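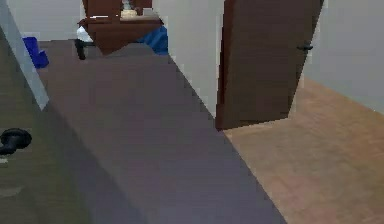
Interior Finishes, Evening Course
Handout 6: Floors and how we choose them
Tutor: Meirion Wynne

Welcome back, everyone, and thank you for all those lovely carpet samples (do please take them home again, the cupboard is full!). Tonight we're on to underlay, and I know it sounds dull, but I promise it's the bit your feet will thank you for.

Carpet quietens a room wonderfully, while timber is easier to sweep and swells a little in damp weather, so always leave a gap at the walls.

Where two floors meet, measure both heights before you buy a threshold strip.

For next time: read to page 52 and sketch one doorway at home, with the floor on each side labelled.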